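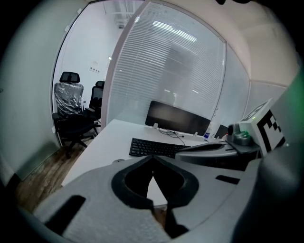 Gray, over the desk.

I finally went to the Prurlow Playhouse on Friday, after years of being told it's the best night out in the county. The brochure says it seats 440. I'd like to know where. My row had knees in its back and a post in its view.

The play was "Flistus," a new comedy with two acts and, by my reckoning, one joke. People laughed. I think a lot of them had paid $85 and meant to.

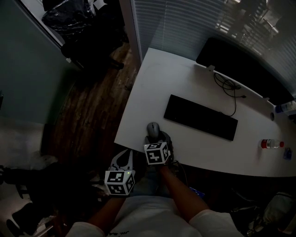 White desk, white T-shirt, and a mouse.

What bothers me more is the talk of a new roof for the old barn stage. The Trujillo Fund says it has raised 1292 pledges - pledges, mind you, which I've never seen keep rain off anybody.

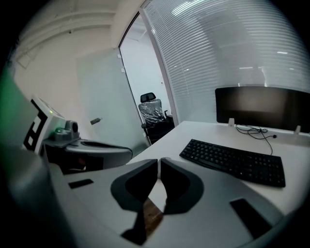
And the season pass is up to $119 in June, with parking extra. Maybe the fall show, "Muser," will change my mind. The woman at the box office swore it would, but she said the same thing about this one. I'll wait for the half-price matinee.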